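Can a Machine Do Your Chores Yet? My Running List
By Sumeya Araya
Updated Oct 21, 2019
Share
Print
Save

My brother-in-law Jagadeesh Lobo runs a little repair shop called Dokmont, and every holiday we have the same argument over the dishes. He says a robot will be doing them before his kids finish high school. I say I've been scraping pans for 70 people at the church supper long enough to know better. So I started keeping a list, chore by chore, and people keep asking me to post it. It covers my kitchen and his shop, and I'll add to it when something changes.

Vacuuming
Pretty much there, if you do your part! Pick up cords and socks before you start it, and tuck rug fringe under with a strip of double-sided tape. Empty the bin every run. I wash the filter only if the booklet says it's washable (mine isn't, and I learned that the expensive way, $89 for parts and shipping).

Dishes
The dishwasher is a robot as far as I'm concerned, and it still can't load itself. Forks up, spoons mixed so they don't nest, and anything plastic on the top rack. Unloading is the part I'd pay for. Start with the bottom rack so the puddles on the mugs don't drip on clean plates.

Laundry
Washing and drying, sure. Folding, no. I've watched a lot of videos of arms folding a towel and they're wonderful, but I can do the whole basket in the time it takes to find the corners. My tip is to fold on top of the dryer while things are warm, and give every person in the house their own pile to carry off.

Sorting small stuff
Jagadeesh says this is the one to watch, and he may be right. The big shops have had machines sorting identical parts for years. A mixed heap is a different animal, with thin things lying flat, short things at odd angles, and little bits close together where fingers of any kind have trouble. Until the machines get good at it, do what he does at the bench:

Dump the jar onto a cookie sheet with a rim.
Pull out the long pieces first, then the big ones.
Run a magnet wrapped in a sandwich bag over what's left. Turn the bag inside out and your screws drop right in.
Move the lamp so your own arm isn't shading the pile.
Quit after 5 jars. Your eyes get tired and you start putting washers in with the nuts.

He did the whole back wall last December and swears there were 1,428 fasteners in there. I didn't ask how he knew.

Wiping counters
Still you and a rag, I'm afraid. Spray the cloth instead of the counter if you have stone, and go back to front so crumbs land in your hand. 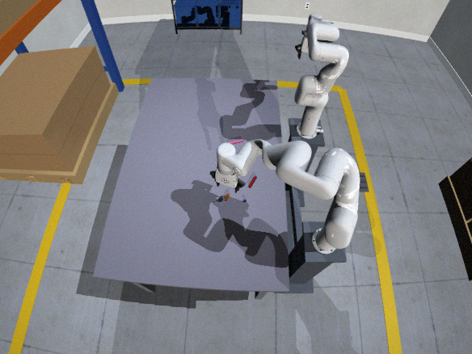
Is it worth waiting for a robot that tidies up before I organize my junk drawer?
I wouldn't wait. A drawer with a few shallow boxes in it is easier for you today, and it'll be easier for a machine too if one ever comes along.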